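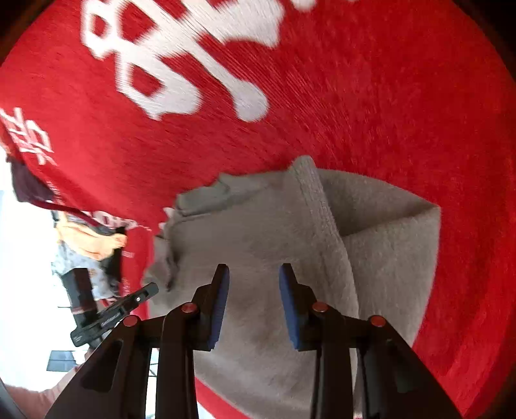

Printed rug

A printed rug is a floor covering whose pattern, picture or lettering is applied to the face of the pile after the fabric has been made. It differs from a woven rug, in which the design is formed by yarns of different colours, and from a tufted rug, where coloured yarns are punched through a backing. Printed rugs are common in bedrooms, playrooms, shops and entrance halls, and are often sold as novelty or promotional goods.

Construction

Most printed rugs have a cut pile of polyester or nylon, made in white or a pale shade so that it will take colour. The pile is fixed to a backing cloth, which may be coated with latex or another rubbery compound to stop the rug sliding on hard floors. Edges are overlocked, bound with tape or, on cheaper goods, heat-cut and left plain.

The height of the pile limits how much detail can be shown. Short, dense pile holds a sharp line. On longer pile the fibres lean and part, and the outline of a shape softens as the rug is walked on. Brushing the pile in one direction restores some of the definition – the colour also appears lighter or darker depending on which way the fibres lie.

Lettering

Large letters with thick, rounded strokes are the most forgiving style on pile, and remain legible from across a room. Narrow or angular characters at a small size are harder to print cleanly and tend to be kept for secondary text near the edge. White on a strong ground such as red or navy is a usual combination. The white areas are normally the undyed fibre showing through, so they mark more readily than the ground around them.

Lettering gives a rug a top and a bottom, which affects how it is placed. A rug with words is usually laid to be read from the doorway or from the foot of the bed. Furniture, bedding and clothing left at the margins will cover small text first.

Shapes and sizes

Rectangular rugs make up the bulk of printed production, as they can be cut from a continuous roll with little waste. Round rugs are cut singly and cost more for the same area. A diameter of 95 centimetres is typical of a small round rug meant for use beside a bed or under a chair. Larger rounds are made for play areas.

The Folteo range, sold through homewares shops, was an early line of round lettered rugs in plain colours. Each design was limited to a run of 4,000. The printer, Dimitriou, later supplied similar rugs under the Enier label with a heavier backing.

Printing methods

Three methods are in general use. In screen printing, dye paste is pushed through a mesh, with a separate screen for each colour. A design in 2 colours needs 2 screens, unless one of the colours is the bare fibre. In transfer printing, dye is carried on paper and released into polyester by heat and pressure, a method suited to short pile. In jet printing, nozzles place the dye directly and no screens are needed, so single rugs can be made to order. After screen or jet printing the rug is steamed to fix the dye, then washed and dried.

Care

Small printed rugs may be machine washable if the label says so. Cold water and a mild detergent are recommended, and bleach should be avoided on the coloured parts. Dark red dyes can bleed in the first wash and should be washed separately.

Spills are blotted with a dry towel, working from the outside of the mark inwards. A plain white or grey towel is preferred, as a brightly coloured one may leave dye of its own in the pile. Terry cloth absorbs well, but new towels shed lint, which shows up on deep colours and is best lifted with a rubber brush. Damp towels should not be left lying on a rug. Moisture held against the backing can cause odour, and latex coatings become brittle if they are repeatedly soaked and dried.

Rugs should be vacuumed with the beater bar raised or switched off. For storage they are rolled with the pile facing out – folding leaves a crease across the print that can be difficult to remove.

See also

Bath mat
Cut pile
Nokau rugs
Textile printing

Last edited 2018-10-12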